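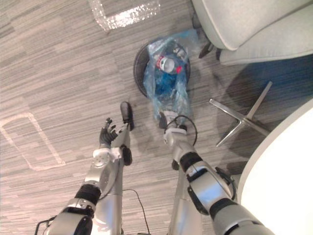

May 7, 2024

Bin liners, second floor. Simon has been on the day shift list since February and has its own column on the rota now, between Lerato and the holiday cover. It has yet to book any leave.

Ran 19 bin jobs before lunch. A job is: find the bin, gather the bag at the rim, lift, carry to the trolley, come back with a fresh liner. 11 went through without anyone stepping in. 2 of the others were my fault (wrong floor plan loaded, so it went looking for bins in what used to be Accounts). The rest all stalled at the gather. It gets hold of one layer of plastic, decides that is a bag, and pulls. Lerato Mabuza can do the whole thing one-handed while telling me about her sister's kitchen, and I have asked her to slow down so I can write out the steps. She says there aren't any steps.

Things I want to remember before the Gririk call:

Slack liners are worse than tight ones. The blue ones we buy are a size too big for the mesh bins and always have been. People just tuck the extra in. Lerato has been asking for the smaller size for years and was told it wasn't a priority. I put the same request in on Simon's behalf and it was approved in a day. She has taken this well, considering.

Lift speed down a notch. At the old setting a half-full drinks bottle swings about and the wrist faults.

Chairs. Drodis swear the base avoidance is fixed in the new build. Not installed yet, so still moving chairs by hand, which used to be nobody's job and is now mine.

On the people side. The cleaning team were told it would "free them up". So far it has freed Lerato up to walk behind Simon with a tablet and press Resume. She logged 242 presses last month and wants to know what grade that is. Fair question, passed to Illeo, who run the contract. They replied with a brochure.

She does like not bending down to every bin; her back is better for it and she'd keep that part. What she misses is the round itself. She used to chat to people at their desks, and now they all look at the robot and ask her whether it has a name.

To do: small liners, new build, find out who is meant to wipe the hands down. Lerato says not her. Simon has not replied.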